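Open Day at Skovum

The bus let us off at the bottom of the hill, and my daughter ran the whole way up. She was nine that November and had talked about the open day since the flyer came through our door. I'd have been happy to stay home, I'll admit. By the time we reached the gate and saw the line, I had caught it from her and was walking fast too.

They gave us paper badges. Hers said 329 and mine said 651, even though we had been standing right next to each other, and she found that so funny that she told the woman at the coat rack, and the man handing out maps, and a stranger's dog.

"Where do we go first?" I asked.

"Hands," she said.

The map had a room called Hands, up on the second floor, past the Gisov hall where they were showing the big machines that stack crates. We did stop in the hall. You couldn't not stop! An orange arm the height of a streetlight was picking up boxes and setting them down as softly as eggs, and all the fathers had their phones out. My daughter watched it twice through and then pulled on my sleeve.

"It only knows boxes," she said. "Come on."

Upstairs it was quieter. There was a rope across half the room and a row of folding chairs, and we got two in the front. A woman in a white top stood at a table between two metal rails, with a gripper in each hand, and a young man in a Toprak sweatshirt did the talking. He was so glad we had come that he forgot his notes in the first minute and never picked them up again.

He told us that the machine they were building would have to sort small things, the kind that roll off tables and get lost in carpets. Before it could do any of that it had to be shown, and the showing was done by people, slowly, over and over, with grippers like these held in their own hands. They had 600 good tries saved so far from this one job. They wanted a lot more.

"Does she get tired?" my daughter asked, loud enough for the whole room.

The woman at the table laughed. "My thumbs do," she said.

She worked without hurrying. I had expected to be bored after a minute, and I wasn't, not at all. There was something lovely in how careful she was – the way a person is careful threading a needle, or lifting a sleeping cat. When she leaned in, the front row leaned in with her. A boy behind us was breathing through his mouth. On a screen by the window we could see the table the way she saw it, looking down past her own wrists, and my daughter kept turning her head from the screen to the woman and back, checking that they matched.

"It's like being her," she whispered.

Then came the part we had been waiting for. The young man asked who would like a turn, and before he got to the end of the sentence there were arms up all over the room. He picked 3 badges out of a bowl. The last one was 329.

I have never seen a child walk so slowly. She had run up the hill and up the stairs, and now she went under the rope as if the floor were ice. The woman crouched down beside her and helped her get her fingers set, and talked to her in a low voice so that none of us could hear. Then she stepped back and let go.

My daughter missed. She missed again. Her tongue came out at the corner of her mouth, as it does when she ties her shoes. The third time the tips closed on a little brass washer and held it, and she carried it through the air with her elbows stuck out like wings and let it drop.

It made a tiny click. People clapped, and she jumped as though she had forgotten we were there.

"Did you save that one?" she asked the young man. "Is it in with the others?"

"It's in," he said. "So are the misses. We keep those too."

She thought about it all the way to the bus stop, with the badge still stuck to her coat. It was getting dark and the windows on the hill were lit. I asked her if she was cold and she said no, and then she said that someday the machine was going to pick up a washer with its elbows out, and it wouldn't know why.
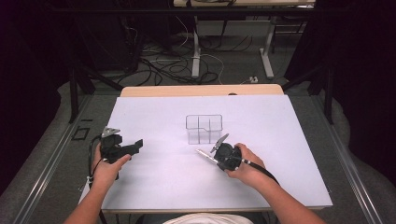

The Night Shift at Wernov

The bakery opened its doors to the neighbors at four in the morning, an hour when only bakers and new parents are awake. I was neither. I went for the smell, and for the long steel machine that folded the dough, and I stayed until the first trays came out and somebody handed me a roll too hot to hold.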